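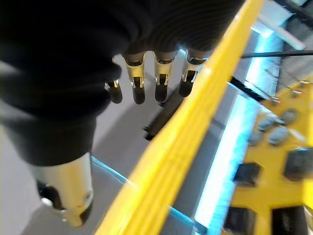
Farzana Gilani objected at the first project meeting that a beginner's instrument is judged long before it is played, and that the literature on small stringed instruments has little to say about how they are picked up, held and put down. Her remark shaped the part of the study reported in this section.

4.2 Handling before playing

Figure 3. A yellow stringed instrument, with a hand above it near the neck.

Instruments used in introductory music classes are commonly compared by tone and tuning stability. Handling receives less attention, although it takes up a large share of lesson time. In the Pallau classes, 40 learners shared eight instruments over six weeks, and each instrument changed hands several times in a single lesson. Teachers were asked to note where a learner first took hold of it.

Most notes recorded a first grip at or near the neck. Learners who began there tended to turn the instrument into playing position in one movement. Those who began at the body often set it down again before a second attempt - a pattern that Golob and Khattak also report for older learners in the Siddiqui workshops.

Color was raised in interviews more often than expected. Several teachers said that brightly finished instruments were easier to find on a crowded floor, and one connected this with fewer knocks to the edges. The present data do not allow a test of that claim. Damage was logged by room, and the logs do not separate one finish from another.

Storage between lessons is treated in Section 4.3, together with the wear records from January.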